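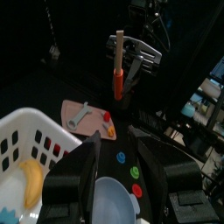
By Shiela Sebastian, Clatora Press Office | 5 September 2022

Clatora Publishes Results of Two-Arm Gripper Comparison

Narrow-tip fingers led on small parts; wide pads held better on round stock

HUTCHINS – Clatora today released the results of a bench comparison of two parallel grippers, run on a two-arm workcell at its Hutchins test lab. The report covers grasp success, finger wear and the effect of wrist camera placement on operator corrections. It is intended for integrators who are choosing end-of-arm tooling for mixed, low-volume handling work.

The grippers tested were the Jevholm J2, fitted with narrow tapered fingertips, and the Zellesport Z-Series, fitted with wide flat pads. Both were run on the same arms, under the same controller, at the same closing speed. Grip force was set once for each gripper at the start of the program and left unchanged.

Test objects were chosen for shape and surface and not for any particular industry. The set includes a plastic bowl, a toy wrench, a toy banana, short knob-like pegs, flat disks with a raised center ring, and a wooden dowel with a cylindrical sleeve. Most tasks begin on a dark tabletop, with some parts placed on a pale pink board and others inside a perforated white basket. The dowel task uses both arms.

Each gripper completed 50 attempts on every task. An attempt was scored as a success if the object was lifted, carried to its target and released without being regrasped. Objects that shifted in the fingers but reached the target were scored as successes and logged separately as slips.

On the flat disks, the narrow tips succeeded in 46 attempts. The wide pads succeeded in 17. Most of the wide-pad failures came at first contact, when the pad edge reached the table before the fingers had closed on the disk. Lowering the approach height reduced these failures in a follow-up run but increased contact with the table surface, and the follow-up figures are not included in the main results.

The order was reversed on the dowel. The wide pads recorded no slips, while the narrow tips slipped in eight attempts, usually as the wrist began to rotate. Results on the bowl, which both grippers took by the rim, were too close to separate.

"The fingertip accounts for more of the difference than the drive does," said Otis Lindqvist, test engineer at Clatora. "When we put the narrow tips on the other gripper body, the disk numbers moved most of the way with them. Buyers should ask what tips are available before they compare force ratings."

The program also compared two positions for the wrist camera. In the forward position, both fingers stay in view through the full stroke. In the side position, one finger is hidden when the gripper is nearly closed. Operators made fewer corrections with the forward position on every task except basket pickup, where the fingers blocked part of the view into the basket.

Ilham Abdelaziz, who leads controls work at the lab, said lighting remains an open item. "We ran against a dark background with one bright side. The camera exposure was locked. A cell with overhead light may give different correction counts, and we have not tested that yet."

A second round is planned for February. It will add a soft-pad fingertip and a second controller, with the object set held the same so that results can be compared directly.

The full report, including task sheets, mounting drawings and slip logs, is available on request from the Clatora press office. Fingertip drawings are supplied for evaluation use only.

Media contact: Shiela Sebastian, Clatora Press Office
Technical contact: Otis Lindqvist, Hutchins Test Lab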